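Dukurard reports fewer demonstrations needed for robot card filing

Clarnbridge – The research group at Dukurard has published a method that lets a two-armed robot learn to sort and file thin cards from 60 recorded demonstrations. The group's earlier method, trained on the same task, needed three times as many.

The method, called Sutter, splits each demonstration at the points where the gripper opens or closes. A separate model is trained on the last 29 millimetres of travel before each of these points, where most filing errors occur. The rest of the movement is handled by a general policy, which runs at a lower rate.

Tests used cards held upright in a divided wooden box. The box was moved between trials, and a person at the table could reach towards it while the arm was working.
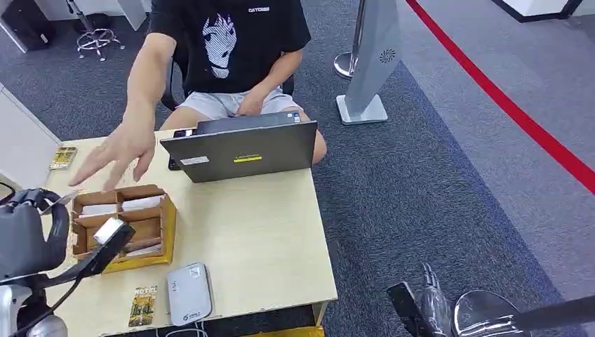 Remaining failures were mostly double picks – two cards gripped as one – and the group is now working on a force check at the fingertips. Trials at a second site, in Beltovbridge, begin in May and will run for 18 weeks.

The paper and training code are available from Dukurard on request.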